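Hand-held grippers for the class project -- how many demos did you all end up with?

Kotden Student Robotics Board > Class projects

saron_t
Okay so our team is in week 8 of the manipulation class and I need a sanity check from people who took it before us. We're doing the cup sorting task with the hand-held grippers, and as of last night we have 651 demos. Tolera thinks we should stop there and start training. I think we should keep going until the policy stops getting better. We have had this argument in the hallway, in the lab, and once in line for coffee, so now I'm bringing it here!

For what it's worth, 325 of those are from the first round, when we were all still learning how to close the thing without jerking it.

moges_tolera
Hi, it's me, the other half of the argument. What I said was stop and train ONCE, look at what it gets wrong, then collect more of that. I never said stop forever.

saron_t
You said "we're done" and put your coat on.

moges_tolera
I was hungry.

kidus.s
Took it last year with Adanech. We finished with 1,646 and I'd say a good chunk of those were a waste of our evenings. Same table, same cups, same person doing the same motion over and over. The policy was great at that table. Then for the final demo they moved us to the other table and it grabbed air. So I'm with Tolera on this one, sorry Saron.

adanech_k
I was on that team and I don't agree! The count was fine, the variety was the problem. If we'd had only half as many I think it would have been worse at both tables. Saron, keep collecting, but move stuff every few takes -- table height, where you stand, which cups, who is holding the gripper.

kidus.s
We did move the cups.

adanech_k
Like four inches, Kidus.

liya_adm
Jumping in because I'm doing the same task with team Kidis this term. One thing that helped us a lot was throwing out the bad first-round stuff. We went back through it on a slow afternoon (so boring, bring snacks) and dropped anything where the hand stopped halfway or the marker went out of view. Training on the smaller set came out better than training on all of it. Not by a ton, but enough that we didn't put the junk back in.

saron_t
Ugh, I don't want to throw away takes we stayed late for. But okay. Did you use the scoring script from the class folder or just watch them?

liya_adm
Just watched them. The script kept flagging good ones whenever somebody moved slowly, and half our team moves slowly.

moges_tolera
See, I'd trust the script and check only the ones it flags. Watching every take is how you lose a weekend.

liya_adm
Sure, but then you never see the bad ones it misses, and we had plenty of those.

saron_t
Fine, so here's what I'm taking to our team meeting. Tell me what's wrong with it.

1. Watch the first round and drop the ugly ones. We split it up evenly, no trading.

2. Train once on what's left. (Happy now, Tolera?)

3. Collect again with the grippers out in the open part of the room by the desks, marker cube facing up, and swap who's holding it a lot more often than we have been.

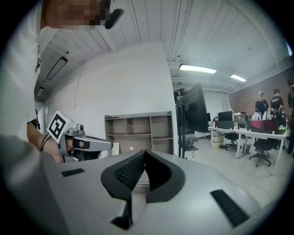
4. Train again and test it on a table we never collected on.

adanech_k
Number 4 is the one we skipped. Do it early, like before you feel ready.

kidus.s
Agreed on 4. I'd still put a cap on step 3 or you'll be in there till June.

saron_t
No cap, but I'll bring dinner.

moges_tolera
I'm in.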